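The robotics club at Witonton wants more than 2521 dollars for next year, and the pitch is that students learn engineering. I sat in on nine meetings starting in June. Mostly I saw kids adjusting grip settings on a kit arm somebody else designed, then cheering a score of 71 at the Starkanby meet.

Fine. Cheering is good. But holding a thin plastic-looking thing between two black fingers is a task, and a task is a small part of engineering -- ask them why the grip is set where it is and you get a shrug.

I'd pay for the club. I'd just stop calling it a course.

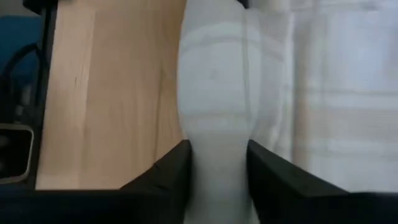
Gilmar Furtado: My daughter shrugged too, until she had to rewrite the settings herself. Come back in the spring.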